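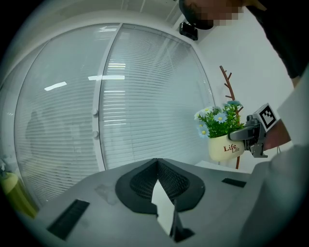
So how do you clean fake plants and white blinds without making the whole mess worse? Start at the top with the blinds, keep everything dry for the first pass, and leave the plant for last.

I learned that order the dumb way. For years I did the plant first, because it was the fun part, and then I'd close the blinds to dust them and everything I'd knocked loose would float right back down onto the leaves. Now I close the slats flat, run a dry microfiber cloth across them, flip them the other way and go again. It takes me 14 minutes a window if I don't stop to answer messages (I always stop to answer messages).

People on here keep asking about damp cloths. Fine, but only on the second pass! If you go in wet on a dusty slat you get those gray streaks that look worse than the dust did, and then you're stuck scrubbing each slat one at a time like a person with no plans for the evening. I did a whole set like that last September and I'm still a little bitter about it.

Then there's glass. I've been using the Marnuvach cloths, the waffle ones that come in a pack of 6, and I like them a lot more than paper towels. With blinds right behind the glass every smear shows up, so I wipe, walk a few steps to the side, look at it from an angle and wipe again. I used to buy the Erraji spray too, but it smells like a dentist's hallway and plain water with a drop of dish soap does the same job. 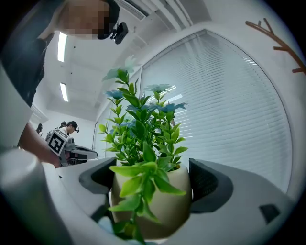

Anyway, the plant. I know some of you think fake flowers are tacky. I don't care, I love them – I've killed basil, mint and two ferns, and those pale blue star-shaped flowers have never once judged me for it. But skinny leaves hold dust like crazy, so they do need some attention.

Take the whole thing down by the pot. Don't grab it by the stems, even if it feels solid, or sooner or later you'll be standing there with a handful of greenery and no pot. I go over the leaves with a soft makeup brush, from the base out to the tip, and then I do the flowers with barely any pressure. The petals are thin and they bend, and once they bend they stay that way. My hair dryer on the cool setting works too, but do that outside or you're right back to dusting the blinds.

Ceramic pots just get a wipe. The cream ones pick up fingerprints around the middle, where everybody holds them, and I go over that part last, right before I set the plant back down.

I also tried the Gedano silk plant spray, the one that's supposed to keep dust off for 90 days. Mine looked great for a week and then went sort of sticky, so I ended up washing the lot in the sink and letting it drip upside down overnight. Maybe I used too much. If you've had better luck with it let me know, I have most of a bottle left and I'd rather use it than toss it.

Next up is the rug, which I've been avoiding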